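Jewellery Retail, Session 9: Listing Silver Charms and Beads
Handout, May 2023
Tutor: Latrice Mercado

A product title should give the metal, the type of item and the motif, in that order. "Sterling silver bead, oak leaf" is enough. Shop names and slogans go elsewhere on the page.

Sterling silver is 925 parts silver per thousand. Plated brass must be listed as plated, in the title as well as the description.

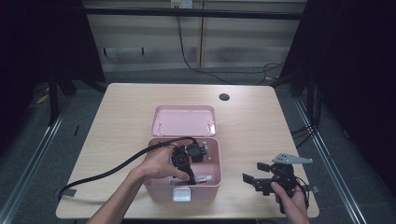

Give the hole diameter in millimetres for every bead. Customers with a bracelet from another maker will look for this first, and a wrong figure means a return.

Our practice catalogue, Dillar, has 400 lines. Of these, 113 have no hole size. Correct your share before the next session, using the supplier sheets from March.

Reading: Bernardo Simões's notes on hallmarks, sections one to three. Bring questions on the weight exemption for silver.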